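Sorting and Storage of Soft Headwear in Clear Bins
Project report, Vemia workshop course
2019-11-23

1. Background

The Begay costume store lends hats and caps to school productions. Returned items come back in mixed bags and are put away by whoever is on shift. Baseball caps are the most common item and the hardest to store well. The crown is soft, the brim is stiff, and the two parts need different support. A cap pushed into a full bin usually ends up with a bent brim or a crease across the front of the crown.

The aim of the project was to write a short procedure for sorting returned caps on a table and placing them in open bins so that the brims keep their curve. Washing and repair were outside the scope.

2. Materials

The procedure was developed in August with caps from the store's Urarus and Flukura boxes. The box names refer to past productions and have nothing to do with the makers of the caps. The set held 33 caps, mostly cotton twill in plain colors. Caps with visible damage to the brim were left out.

Clear plastic bins were chosen over the gray crates used before. With the crates, the contents were known only from a paper list on the shelf, and the list was often out of date. A clear wall lets the person at the shelf check color without lifting anything down. The drawback is light. Dyed cotton fades, and a clear bin should not be kept near a window.

3. Sorting on the table

Caps are taken out of the bag and set down on a bare wooden table with the bins standing behind them. Each cap is checked for brim shape, seam condition and sweatband. Color is judged last, under the ceiling lights. Khaki was the group that gave the most trouble, as washed-out khaki, beige and pale olive are easily confused once the fabric has faded. These were treated as one color group in the final version.
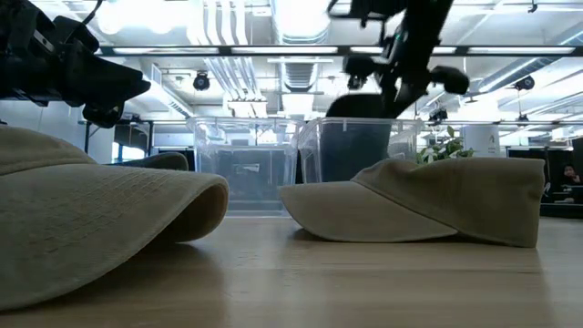

A cap set down on its side rests partly on the lower edge of the brim. This is acceptable for the few minutes that sorting takes, but caps should not be left that way overnight. For longer periods the cap is placed with the brim forward and the crown upright, and the crown is opened by hand first.

4. Placing in bins

Two methods were compared. In the first, caps were nested one inside the next in a single row. In the second, they were laid in flat layers with brims alternating left and right. Nesting used less space and kept the brims parallel. Flat layers were faster to fill, but the lower caps carried the weight of the upper ones, and the crowns creased near the join with the brim.

Nesting was adopted, with a limit of three rows per bin. Structured caps go in their own row – mixing them with soft ones pushes the soft crowns out of shape.

5. Remaining problems

The procedure does not cover caps with very flat brims, which do not nest with curved ones. Labels are also unresolved. A label on the inside of the wall stays clean but is hidden when the bin is full. A label on the outside can be read at any time and comes off after repeated handling.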